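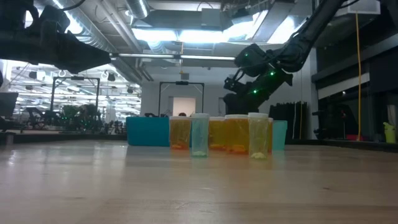
Returning and sorting empty pill bottles: your questions

Which bottles does Gratley take?
Clear and amber prescription bottles with a white push-and-turn cap, any size up to 107 mL. We don't take glass, blister packs or dropper bottles.

Do I need to sort them before I drop them off?
It helps. Amber bottles go in one bin and clear ones in the other. The two colours are recycled in separate batches and one amber bottle in a clear batch can get the whole bag sent back. Clear includes bottles with a slight green or yellow tint.

Should I leave the caps on?
Yes. Caps come off at the Mikent depot.

What if there are still tablets inside?
Take them back to your pharmacy first. Chaudhry Pharmacy accepts unwanted medicines over the counter during opening hours, whether or not you bought them there. Please don't tip them down the sink. 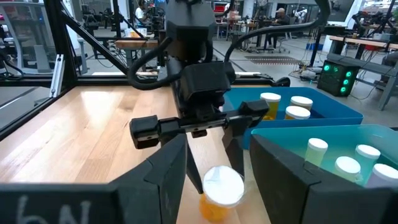 Can I use my own containers for sorting at home?
Any rigid plastic tub will do. Two tubs of different colours make it harder to mix things up. Stand the bottles upright if you can, and don't fill a tub past the rim.

Do I have to peel the labels?
Only if your name or prescription number is on them. Soak the bottle in warm water for ten minutes and the label should lift. If it won't, black it out with a marker. Glue left behind is fine.

How many can I bring at once?
Households can bring as many as they like. Clinics and aged care homes with more than 304 bottles should book a time first.

Where do they end up?
Ellima collects from us once we reach 1000 bottles of one colour. Last year we sent off 3389 in total, most of them amber.

Who do I contact?
Wubit Negussie looks after bookings and bin requests. Leave a note at the Gratley front counter before 4 pm and she will ring you back.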